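Monday, kit room bench, Skellton. February, so the heating is off again.

Helmet padding, second round. The Turetti liners came back from the Llorente squad after two games, both lost, one of them to a missed kick that the players seem to blame on the liners. Weighed a full set: 705 g. The Pirden set is 46 g lighter and, according to the linebackers, like wearing a biscuit tin.

Yolanda Cusi wants the chin straps looked at before the away game. I want a chair with four legs.

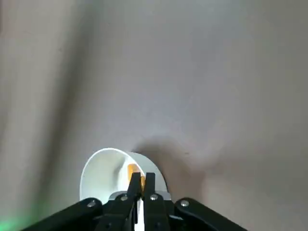 Photo: Skellton kit room

Drop rig behaved until lunch, then read 106 for every hit, including the one where I forgot to drop anything. Changed the cable — no better. Morning figures stand, afternoon ones struck out in red.

To do: new sensor, wash liners (please), ask the quarterback to stop drying his in the microwave. Strap test can take up to 2 hours, so whoever starts it stays with it. Yolanda has the spare buckles.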